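Folding for the Machine: Tips From the Laundry End

I have folded laundry for most of my life without being any good at it, and I now do it for a robot's benefit. Two hand-held grippers, one in each fist, and whatever you do with them gets recorded so a machine can have a go later. The robot learns your habits, including the bad ones, which is a humbling thing to find out about your sleeves. These are the tips I wish I'd had before my first pile.

Before you start

Clear more space than you think you need. A bed is fine. Push the comforter and pillows back until you can lay a pair of pants out full length and still get a gripper in from either side.

Put something plain or at least contrasting under the work. I ignored this for weeks because I like my patterned covers. Satish Kandasamy, who looked over my early takes, sent back a note that said only "which one is the shirt?"

Take off bracelets. Roll sleeves above the wrist. If your nails are long, practice the trigger squeeze a few times with nothing in the jaws.

Do the easy stuff first. Dish towels, then pillowcases, then pants. Fitted sheets can wait until the robots are smarter than we are.

Picking things up

Come in low and flat. If you stab down from above you get a pinch of cloth and a good pinch of bedspread too, and then you fold both.

Grab a seam or a hem where you can. Thin cotton slides out of the pads if you take it by the middle, but a doubled edge holds.

Elastic waistbands are the worst of it. They bunch up, they spring back, and they look the same from every angle. Hold one end of the band still, pull the other end out gently, and let go slowly. If you let go fast the whole thing crawls back to where it was.

Trim wants a light touch. Lace with holes in it will catch on anything with a corner, so grip the solid fabric next to it. Osvaldo Caruso snagged his wife's good nightgown and has been demonstrating on his own undershirts ever since.

Folding

Smooth first, fold second. Long strokes with the closed tips, from the waist toward the cuffs. You'll never get every crease out and you shouldn't try - the machine will copy all that fussing and take ten minutes over a washcloth.

Legs together, then in half, then in half again. Pick an order and stick with it. I changed my mind between takes for two whole afternoons and had to throw out 78 of them.

Don't rescue a fold with your bare fingers. Everybody does it. You see a corner sticking out and in goes a thumb. If the grippers can't fix it, shake the thing out and begin again.

Leave a short pause at the end with both grippers pulled back. It makes the takes much easier to cut apart.

Looking after yourself

Stop after 14 garments and put the grippers down. Your forearms will complain before you notice. A kneeling pad helps if the bed is low, and so does a radio, though I find I fold in time to it, and I do wonder what the robot makes of that.

Wipe the pads with a damp cloth when they pick up lint, and let them dry before the next load.

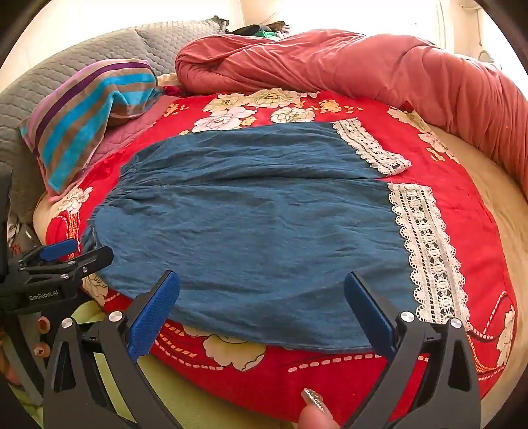

Itziar Quintana asked whether you can use the real wash or need a special pile. Use the real wash. It has to be folded anyway, and by the end of a session most of it is, more or less. Socks I still do by hand, in front of the television.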